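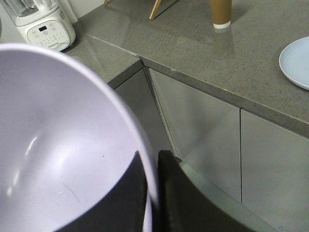
Plastic mixing bowls are sold by volume, and volume is the least useful figure on the label. The dimension that decides whether a bowl works on a home counter is the width of the base against the width of the rim. A narrow base tips when a spoon is pushed hard against the wall. A wide one stays put but takes up shelf space.

Kusum Chaudhary has tested kitchen plastics for Pathak, a small housewares supplier, since leaving the molding trade. Her standard load is 200 grams of flour and 129 grams of water, stirred by hand to a stiff dough. "A bowl that walks during that will walk during anything," she says.

Wall finish comes next. A matte interior hides light scratches better than a gloss one, though it holds oil longer and needs hotter water. Scratches come mostly from metal whisks and from nesting bowls with utensils left inside. Deep ones collect residue, and a bowl with many of them should be retired to dry storage.

Spoons get less attention than they should. A deep bowl on a thin handle puts the strain at the neck, and the neck is where cheap moldings whiten and split. Chaudhary bends each sample 200 times before passing it.

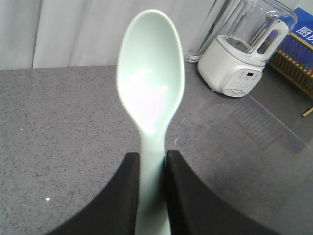 A mint-green plastic spoon with a deep oval bowl and a slender handle. The taper at the neck is gradual.

Stone counters complicate matters. Speckled gray surfaces conceal crumbs and dried batter, and a polished finish gives a smooth plastic base little to grip. Sunita Shukla, who fits kitchens for Colier, suggests a damp cloth folded in 2 under the bowl – cotton, well wrung out. Silicone mats also work but trap water at the edges.

Store bowls rim up, largest at the bottom, and keep spoons in a separate drawer.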